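About Holtavano

Holtavano sells used dining tables, side tables and everyday tableware. We opened with one rented unit and a van, and we now work out of 2 buildings on the same street. Most of what we sell comes from house clearances, small restaurants that are closing, and families moving to a smaller place.

Tables are the main part of the business. Every table that comes in is checked for loose joints, cracked legs and old repairs before it gets a price tag. If the legs come off, we take them off and look at the fixings. If the top only needs cleaning and polish, that is all it gets. We do not sand a surface unless the damage goes through the finish, and we say so on the tag when we have.

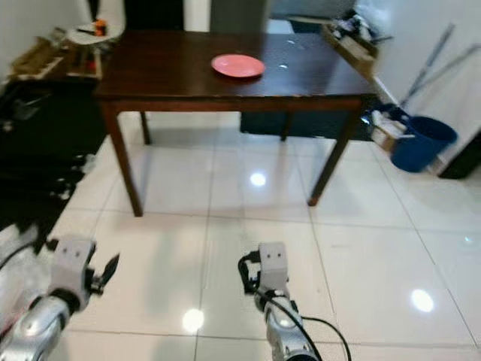 The tableware side started by accident. People clearing a house would ask us to take the plates along with the furniture, and for a while we gave them away. Now we sort them by size and color and sell them singly or in sets. Odd plates are welcome – plenty of customers come in to replace one broken piece. Chipped ones are not put out for sale.

At any time there are over 200 tables in stock, and the list changes every week. Dark wood sells slowest in summer and fastest after August, when students and new renters are furnishing apartments. Small rectangular tables go first. Anything longer than six feet may stay with us for months, and the price comes down while it does.

We deliver within 19 miles. Delivery includes carrying the table inside and putting the legs back on. For longer distances we use Welero, a local carrier, and the customer pays them directly.

Selling to us is simple. Send two or three photos and the measurements, and we will reply with an offer or a no. We do not buy glass tops, office desks or anything with woodworm.

The Margaritis Street showroom is open Tuesday through Saturday. The Grura Lane building is storage and repairs only, so please call before coming there to pick up an order.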